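Foro > Póker online > Salas y promociones
Tema: El sorteo de asientos de Loltelholm, ¿alguien se lo cree?

tresbolillo
Abro hilo porque llevo desde julio mirando los resultados de los satélites de Loltelholm y no me cuadran. Cada noche reparten 5 asientos para la final entre los que acaban fuera de premios, "por sorteo". De las últimas 19 noches, en 15 ha salido por lo menos una cuenta del equipo Pavdale. Las listas están en el lobby, las puede mirar cualquiera.
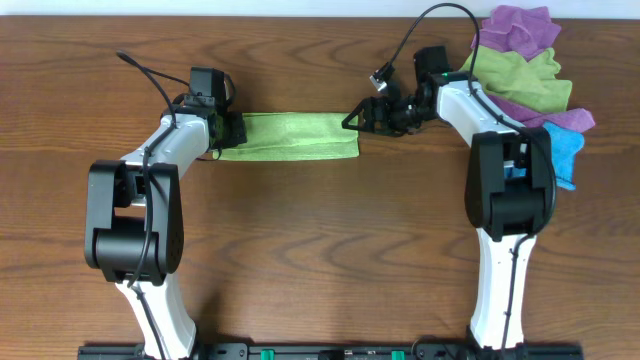 Y los de Pavdale no son cuatro gatos, vale, pero tampoco llenan el satélite. He escrito a soporte y me contestan con un párrafo copiado sobre su generador aleatorio certificado. Certificado por quién, pregunté. Silencio.

MesaCinco
A ver, ¿has contado cuántas entradas meten? Si cada uno de Pavdale recompra tres veces, tiene tres papeletas más. Antes de gritar tongo hay que saber eso.

tresbolillo
Las bases dicen una papeleta por jugador. Punto 3, segundo párrafo. Si luego las recompras cuentan, que lo escriban.

vieja_escalera
Yo jugué esos satélites cuando los organizaba Entwistle y era lo mismo: siempre los mismos nombres, siempre la misma explicación. Cambian el logo y ponen un banner nuevo. No digo que amañen nada, digo que no enseñan nada, y con dinero de por medio a mí me basta para no entrar.

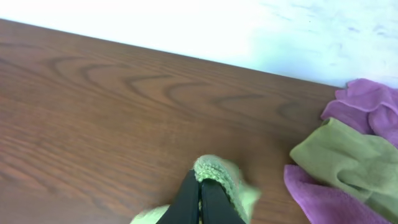
Además, el equipo lo patrocina la propia sala. Ryan Mottram lleva el parche de Loltelholm en la gorra y juega el mismo sorteo que yo, que pago mi entrada. ¿De verdad a nadie le parece raro?

fuera_de_posicion
Raro sí, prueba no. Que un patrocinado juegue promociones está feo, pero en las bases no lo prohíben (me las he leído enteras, qué rato más malo). Lo de los 15 de 19 depende de cuánta gente de Pavdale entra cada noche. Si entran muchos, sale solo.

tresbolillo
Pues que publiquen los inscritos. La lista de ganadores la cuelgan, la de participantes desaparece al cerrar el torneo. Qué casualidad.

MesaCinco
Desaparece en casi todas las salas. No por eso son todas unas ladronas.

JadeSugden
Hola, soy Jade Sugden, juego con Pavdale. Me han pasado el enlace. Nosotros entramos casi todos cada noche porque nos lo pide el patrocinador, y tenemos una papeleta como cualquiera. A mí no me ha tocado nunca, por si sirve de algo.
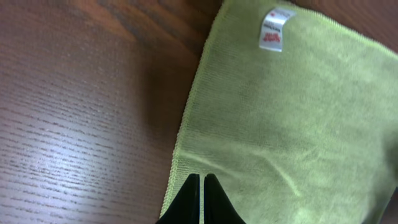

Entiendo las dudas, pero me molesta que se hable de trampas con una hoja de cálculo y nada más. Si queréis los números, pedídselos a la sala. Yo no los tengo.

vieja_escalera
Gracias por dar la cara, Jade. Ahora bien: "nos lo pide el patrocinador" es justo lo que yo decía. La sala regala asientos, y parte vuelve a gente a la que ya viste ella. Será legal, pero sorteo abierto no lo llamo.

fuera_de_posicion
Ahí te doy la razón. Y otra cosa - el sorteo lo hace Fuso, el software, o eso pone en el pie de página. ¿Alguien ha visto un registro de Fuso en otra sala? Porque si guarda la semilla de cada tirada se podría comprobar.

tresbolillo
Pedí la semilla. "Información interna". Lo tengo guardado en un correo.

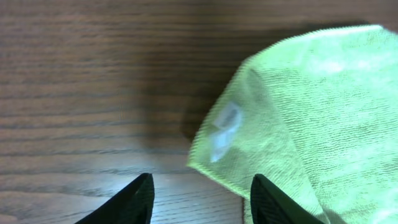
Mañana les escribo otra vez y pido solo dos cosas: número de inscritos por noche y si las recompras dan papeleta. No tendrían ni que dar nombres. Pego aquí lo que respondan, aunque me dejen por tonto.

MesaCinco
Eso me parece bien. Mientras tanto cambiaría el título del hilo, que suena a sentencia.

tresbolillo
El título es una pregunta. Se queda.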